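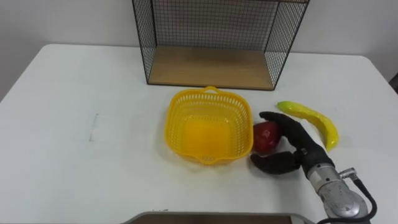 Traders at Brukum's covered market will pay a single daily rate for a table from the spring, under new terms published by the market's operator, Dumolo. The rate will be £18 a day whichever aisle the table is in, and it replaces the old system of three price bands. The terms also set out for the first time what can be stood on a table. Shelf units are allowed if they are open at the front and let light through to the stall behind, so a black wire mesh unit with a light wooden board in the bottom, standing on a plain white table, meets the rule. Solid-backed cabinets and tall boxed shelving do not, and will have to go against the outside wall or be taken home.

The changes were sent to stallholders by letter and posted on the market noticeboard on Monday, January 8, 2024. They apply to all 38 tables in the main hall. The fixed lock-up units along Herrero Street, which have their own leases, are not affected.

Dumolo took over the running of the market last September, when the previous operator's contract ended. It said at the time that prices would be held over Christmas and looked at again in the new year.

Under the old bands, a table by the Herrero Street doors cost more than one in the middle of the hall, and the tables at the back by the loading bay were cheapest. Traders on the back row will therefore pay more than they do now, and those by the doors will pay less. Dumolo said the bands had been drawn up when the only public entrance was on Herrero Street. Since the car park entrance opened at the other end, it said, the back row has had as many people walking past as the front.

Several back-row traders do not agree. A woman who sells wool and haberdashery from two tables near the loading bay said the car park doors were kept shut for much of the winter to keep the heat in, and that most shoppers still came in from the street. She said she would drop to one table if the price was not looked at again.

A cheese seller by the front doors said the new rate was fair and that he was pleased to see the bands go, though he wanted to know whether the front tables would still be given out in the same order. Dumolo said regular traders would keep the table they have now. Any table that comes free will be offered first to people already trading in the hall, in order of how long they have been there, and then to those on the waiting list.

Traders who want to pay ahead can take a table for a full season at £639. The season ticket covers Thursdays, Fridays and Saturdays and can be paid in three parts. It cannot be passed on to anyone else, but a trader who is ill can name a relative or a member of staff to run the table in their place. Missed days are not refunded unless the hall itself is closed.

The section on displays takes up the longest part of the letter. As well as the rule on shelf units, it says that:

Cloths must stop short of the floor on the side facing the aisle.

Nothing may be hung from the roof beams or from the lighting rail.

Stock kept under a table must be in lidded boxes and must not stick out into the aisle.

Anything standing on a table must be steady without being tied or taped to the next one.

Hot food traders must keep to the tables next to the extractor fans, as they do now.

Dumolo said most of this was already asked of traders by word of mouth, and that it wanted one written set of terms so that new stallholders knew where they stood. It said the rule on see-through shelving came after complaints that some stalls in the middle of the hall could not be seen from either entrance. A greetings card seller who uses a tall wooden cabinet said he had bought it only last summer and would have to find something else. He has asked for help with the cost. Dumolo said it had no fund for this but would give traders with solid units until the end of the first season to change them.

The hall will also open earlier for setting up. Traders will be let in 30 minutes sooner than they are at present, through the loading bay only, and vans must be moved before the public doors open. Parking in Baten Lane while unloading is still not allowed. A number of traders had asked for the lane to be opened to vans on Saturday mornings, but Dumolo said the lane was too narrow for vans to pass and had to be kept clear for the fire service.

Opening hours for shoppers stay the same. The toilets by the café will be repainted before the new terms start, and the two broken hand dryers are to be replaced. There is no date yet for repairs to the roof over the fish counter, where buckets have been put out on wet days since the autumn. Dumolo said a survey had been done and that it was waiting for prices from two roofing firms.

People who trade only now and then will still be able to book a table by the day. Bookings will be taken at the market office or by telephone, up to the afternoon before, and must be paid for when they are made. Casual traders have been able to turn up on the morning and pay in cash, and this will stop. The office said it had too often been left with people waiting for tables that had already been promised to others.

First-time traders will be asked to show proof of public liability insurance and, if they sell food, their registration with the council. They can look round the hall with a member of the office staff on any Wednesday, when the market is closed. Tables are provided. Shelves, stands, tills and lights are not, and any electrical item has to be tested before it is plugged in.

Comments on the new terms can be handed in at the market office or put in the box beside the noticeboard until the end of the month. Dumolo said it would read all of them but did not expect to change the daily rate. Copies of the letter are available from the office in large print.

Filed under: Town centre, Shops and markets

More local news
Baten Lane resurfacing put back to after Easter
Herrero Street bakery to open on Sundays
Library asks readers which evening it should stay open late
Bus shelter outside Brukum market to be replaced
Christmas tree collections: which streets are still to be done

Contact the newsdesk | Corrections | Privacy | Back to top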